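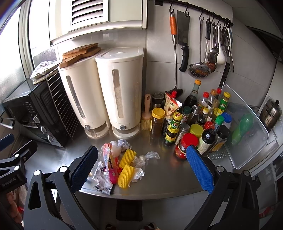 Figure 4. View from the hand-held gripper before a pick from a mixed pile. The wrappers and the fruit nets lie between the two fingers.

4. Recording picks from a mixed pile

In this section you record the demonstrations for the Sillura pile method. The method learns one thing: which object to take first when several light objects touch each other. Please finish section 3 (finger check and camera check) before you continue.

4.1 Preparing the pile

1. Choose a flat part of the counter. Leave the usual kitchen things in their places. The Vorkwood recordings were made on cleared tables, and the policy trained on them did poorly in real kitchens.

2. Put light packing material on the counter in one pile. Mix soft and stiff pieces: candy wrappers, foam fruit nets, a thin plastic bag, crumpled paper.

3. Let the pieces touch or overlap. Do not arrange them in a row.

Note: A clear bag is difficult for the depth estimate. Use it in the pile anyway. Its label in the object list is "transparent, soft".

Caution: No glass, no blades and no open food in the pile. Knives that hang or stand near the wall may stay there, but keep your reach away from them.

4.2 Recording one pick

1. Hold the gripper above the pile with the fingers open. Both finger pads must be visible in the camera view.

2. Press the record button and keep still until you hear the tone.

3. Decide on the object before you move. If you change your mind on the way, stop and discard the recording.

4. Lower the gripper in one movement. Close the fingers slowly. With a foam net, close only until the net begins to change its shape.

5. Lift, move to the bin, open the fingers, and press the button again.

6. Repeat with the next object. Do not repair the pile between picks. If a piece falls to the floor, leave it there until the pile is finished.

Note: A failed grasp is useful data. Mark it with "F" in the log and go on. Delete a recording only if the camera was covered or the tone was missing.

4.3 How much to record

The training set for the present version has 2875 picks from 181 piles. Of these piles, 41 were recorded in Ernuvthorpe and are kept apart for testing. Do not add your own recordings to the test folder.

For a new kitchen we ask for 11 piles. In the trials of Stellan Aasen, more piles from the same kitchen changed the result very little, while a second kitchen helped clearly. We have not yet tested this with heavy objects.

4.4 Order labels

After each pile, open the Kälin viewer and enter the order in which the objects were taken. The viewer proposes an order from the finger positions. Check it against the video, especially where two wrappers came up together. In such a case give both the same number.

Caution: The viewer saves only when you close the pile. If you close the whole program first, the labels of that pile are lost.

Section revised May 20, 2026 (T. Lindholm). The old label format from December can still be read but not written. For conversion see section 7.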